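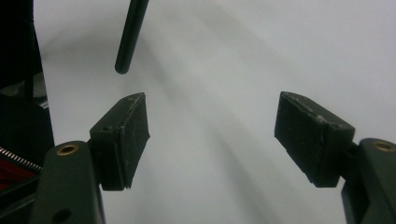

Soft shadows across a pale, matte surface.

June
By the Bisden Local staff writer

Home | News | Community | Sport | Contact

The plasterer has worked in Bisden for 30 years and still gets asked the same thing on almost every job, which is why new walls crack.

"Houses move," she says. "Clay soil swells in winter and shrinks in summer, and the plaster goes along for the ride. A hairline over a doorway doesn't worry me. If I can fit a coin in it, I want to know what the footings are doing."

She learned the trade at Michalski, a small firm that did mostly schools and halls. The apprenticeship was slow. For the first 6 months she mixed, carried buckets and cleaned tools, and she was not allowed near a ceiling until her second year.

"I hated it at the time," she says. "But I got to know when a mix was going off just from the weight on the hawk."

Her biggest job was the old Haretti picture theatre, where the cornices had been painted so many times the leaf pattern had filled in. She and one other plasterer picked it out by hand over a winter. Some lengths were past saving, so they took moulds from the good ones and cast new sections on trestles in the foyer.

These days it is mainly kitchens and spare rooms. A small patch costs $50 if she is already in the street, while a full lounge ceiling starts at $3000. People often try to save money by painting too early, she says, and then ring her when it peels.

"Leave it until the colour's even all over. If there's a dark patch, go and do something else."

She plans to keep working while her shoulders hold up - ceilings will be the first thing to go.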